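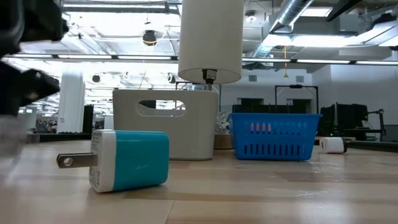

Tecnología > Automatización > Servicios

Plunow alquila robots para vaciar ese cajón que todos tenemos

Julio, 9:45 h – Redacción

Hay oficinas que guardan los cargadores por marca, otras por antigüedad y la inmensa mayoría por capas geológicas. A estas últimas se dirige el nuevo servicio de Plunow, que desde este mes ofrece en alquiler un brazo robótico con pinza para clasificar accesorios electrónicos pequeños: cargadores USB, adaptadores y demás familia. El equipo se llama Loro. La empresa no ha explicado el nombre, y en la nota de prensa tampoco consta que hable.

El servicio funciona por meses. Plunow instala el brazo sobre una mesa del cliente, coloca la cámara fija que vigila la zona de trabajo y deja la pinza ajustada para un catálogo inicial de 45 tipos de objeto. A partir de ahí, el cliente pone las cajas y, sobre todo, los cargadores. La cuota es de 1162 euros al mes, con mantenimiento incluido y desplazamiento aparte, detalle este último que en el folleto aparece en letra de cargador.

La puesta en marcha lleva unos 45 minutos, según el fabricante, siempre que la mesa esté despejada. Quien haya visto la mesa de un departamento de informática sabrá multiplicar.

El software de reconocimiento lo firma Atanasov, que ya vendía sistemas de inspección para almacenes y que aquí se enfrenta a un enemigo menos dócil que la caja de cartón. Un cargador de pared puede quedar de lado, boca abajo o con las clavijas apuntando a la pinza, y cada postura exige un agarre distinto. Los colores vivos ayudan. Los accesorios transparentes, admite la propia documentación técnica, siguen siendo «un caso en estudio», fórmula que en este sector suele traducirse por vuelva usted el año que viene.

Loro tampoco comprueba si el cargador funciona. Lo coge, lo identifica y lo deja en el recipiente que le corresponde. Averiguar si aquello carga algo queda en manos del cliente, que para eso conserva las suyas. Plunow estudia añadir un módulo de prueba eléctrica, sin fecha ni precio.

El primer usuario en firme es Clodar, distribuidora de material reacondicionado, que ha contratado dos equipos para su línea de devoluciones. La compañía dice estar satisfecha con la regularidad del trabajo y algo menos con la velocidad: una persona con prisa sigue ganando al brazo, aunque la persona con prisa, puntualizan, pide pausa para el café y tiende a meterlo todo en la misma cesta.

El contrato mínimo es de un trimestre. Plunow ofrece además una demostración en la que el interesado puede llevar sus propios trastos – se ruega que desenredados – y ver qué hace la máquina con ellos. Los cables sueltos quedan fuera del catálogo por el momento. Las solicitudes se tramitan a través de la web de la empresa y hay lista de espera para la zona norte.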